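Putting Things Away: A Term Project on One Table and One Bin
Oona Hakala, with Kwan-ho Yu and Tahmineh Tabrizi

3. What we tried

Our question was modest: does a shared work table stay clear longer if there is a bin on it? Chia-hao Yau, who supervised, asked whether we could make it more modest. We could, and dropped the second table.

The rules went up on Thursday. Anything small left on the table goes in the bin. Anything in the bin at the end of the day goes back to its owner or to the shelf. Kwan-ho wrote them out by hand, in capitals, and was told by two separate people that he seemed upset.

The 700-word limit on the rules sheet was Tahmineh's idea. Our first draft came to 459, most of it about pens. The version people read fits on an index card.

4. Results

The table got clearer. The bin, predictably, became the new table. By the second week of November it held pens, a glove, a ruler and half a bag of almonds, and Ho-yin Yeh had started using it as a mailbox.

We then added the emptying rule, which worked on the days one of us did the emptying.

The work table and its bin
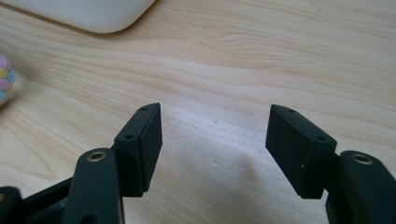
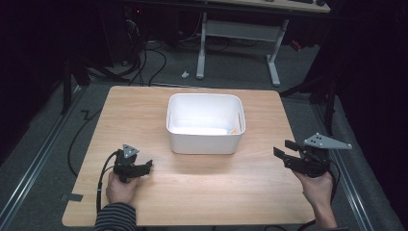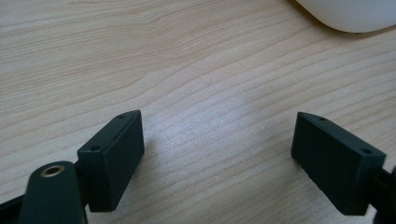

Placement turned out to matter more than any rule we wrote. At the front edge the bin was in everyone's way and got moved to the floor, where it was kicked. We settled on the spot in the second picture, near the middle and a little toward the back, with bare wood left in front to work on. The small orange-tan thing in its near corner also makes our point about corners: small items end up there, and a person emptying the bin in a hurry leaves them behind. Next term we would like to try a shallower bin, and shorter rules.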